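Coat swap is back at Durley Hall, and I'm clearing out my closet

Posted Fri 4 September

Well, it's coat season again, or it will be soon enough, and the Jullemcombe winter clothing swap is officially on for October. I know it was still warm enough to eat dinner on the porch last night. I don't care. I've been waiting for this since I missed the last one with the flu!

For anyone new to town, the way it works is pretty simple. You bring clean winter stuff you don't wear, you get one ticket per item, and you trade your tickets for whatever you like on the racks. Coats, snow pants, boots, hats, the lot. Kids' things go quickest, so if you've got a boy who grows like mine does, get there when the doors open.

I caught up with Rokeya Wijesinghe outside the Hikside library on Tuesday and she filled me in on what's changed. The big news is the room. The swap has moved out of the church basement (goodbye, low ceiling) and into Durley Hall, with parking right behind it. Last year 600 items came through in one morning and people were trying on jackets on the stairs.

"We had a line for the mirror that went out past the coffee," she told me. "This year we'll have two mirrors and a lot more elbow room."

Puffy jackets and vests are what they want most, in any color, along with anything padded for grown-ups in the bigger sizes. They always run short on those. I went home and started digging around that same night.

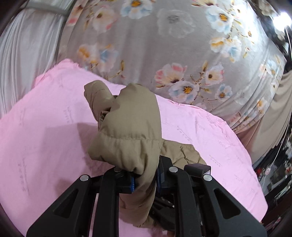
Khaki padding on a pink sheet, with a flowered curtain behind.

A few things they can't take: anything with a broken zipper, anything that smells of smoke, and single gloves (apparently they got a whole bag of those once). Missing buttons are fine. The folks from Fakhoury Cleaners will be at a table by the door doing small repairs while you wait, and they'll sew a button on for free as long as you bring the button. I have a jar of buttons, none of which match anything I own, so wish me luck.

You can drop things off early at the library's side entrance any weekday for the 2 weeks before the swap. Please put them in bags with the size written on a piece of tape. Rokeya was very firm about the tape! Last time they spent most of an evening hunting for labels inside collars.

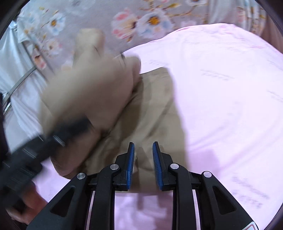

Beige on pale pink, crumpled.

Doors open at 11 on the first Saturday in October and the racks stay up until three. Getting in is free, and you don't have to bring anything to go home with something. There's a rack near the front for people who need a coat and don't have one to trade, no ticket and no questions, and I'm really glad they kept that going.

They could still use help with setting up the evening before – 7 people have signed up so far and Rokeya would love to double that. It's mostly unfolding racks and carrying bags in from cars. The sign-up sheet is on the library's front desk, next to the seed packets. I've put my name down for the early shift, and I'm bringing cinnamon rolls.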